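Chores, One Latch at a Time

Household robots have been two years away for a long while. The machines at Layug's test kitchen can wipe a counter and carry a cup, and on a good afternoon they will put away groceries. Opening a container they have not met before is still a coin toss. Efraín Lozano, who runs manipulation trials there, keeps a list of 84 household tasks and marks a task as solved only when a robot completes it in a kitchen it was not trained in. By January, 28 had been marked. 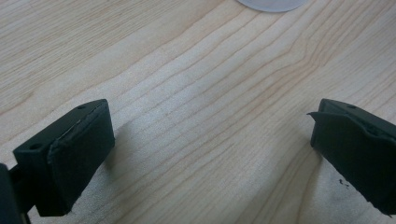 Contact is the main difficulty. A camera can locate an object to within a few millimeters, but the last part of the job depends on friction between the finger and whatever it touches. Most grippers handle this with a soft pad fixed over a rigid finger, and pads wear. On the right finger a flap of the black pad has begun to peel away at one corner, and a few dark specks lie on the wood below it. A lifted edge of that kind changes the shape of the contact surface, and a control policy trained on intact pads has no record of the difference. Stikach, which supplies fingers to small assembly shops, recommends inspection at every shift change. A household is unlikely to keep that schedule.

The second difficulty is the supply of demonstrations. Flundanero's current model for box and lid tasks was trained on some 1,417 recordings of people doing the work with hand-held grippers, one in each hand. The method is cheaper than driving a full robot by remote control. A clear plastic storage box with a flat-lying handle and a front latch makes a reasonable test, as the latch has to be released while the base is held still.
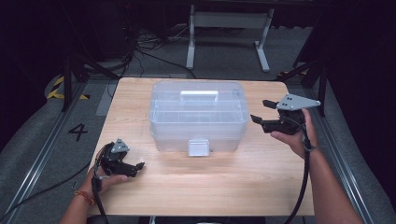 Vemton's line lead was less patient on the subject, remarking that a new hire learns every bin on the floor before lunch and that she would buy a robot when it could do the same by the end of the month. Her shop has leased 2 arms for kitting, and both work only with open trays.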